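How Does a Computer Remember Things? 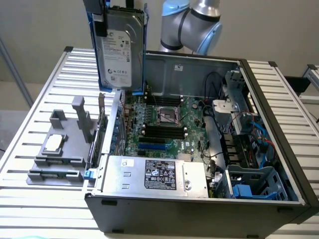
A hard drive in a blue caddy, with an open computer tower underneath.

When you save a story or a drawing on a computer, it has to be kept somewhere. Computers have two kinds of memory, and they do different jobs.

Short-term memory

The first kind is called RAM. It holds whatever the computer is working on right now, such as the game you have open or the sentence you are typing. RAM is very fast, but it only works while the power is on. If the computer is switched off, everything in RAM is lost. That is why your teacher tells you to save your work!

RAM comes on thin cards that push into long slots on the motherboard, the big flat board that joins all the parts together.

Long-term memory

The second kind is called storage. It keeps your files when the power is off. A hard drive is one sort of storage. Inside its metal case are one or more smooth, round discs called platters. They have a very thin magnetic coating.

When the computer is on, the platters spin. A tiny arm moves across them with a part called a head at its tip. The head floats just above the surface and never touches it. To save a file, it magnetises tiny spots on the platter. To open the file again, it reads those spots back.

Ones and noughts

Computers store everything as ones and noughts. Each one or nought is called a bit, and eight bits make a byte. One byte is enough for one letter of the alphabet. The capital letter A is saved like this:

01000001

A short story with 3,000 letters and spaces in it needs 3,000 bytes. Photos need far more, and films need more still.

Do all computers have hard drives?

No. Many laptops, and all modern phones and tablets, use chips with no moving parts. This is called solid-state storage. It is quicker and does not mind being bumped. Hard drives are still used where people need a lot of space for less money.

Try it yourself

Write the word CAT on squared paper in computer code, using one square for each one or nought. C is 01000011, A is 01000001 and T is 01010100. How many squares did you fill?

Words to know

Bit: a single one or nought.
Byte: eight bits.
Motherboard: the main board inside a computer.
Platter: a spinning disc inside a hard drive.
RAM: memory that is emptied when the power goes off.

Next page: What does a processor do?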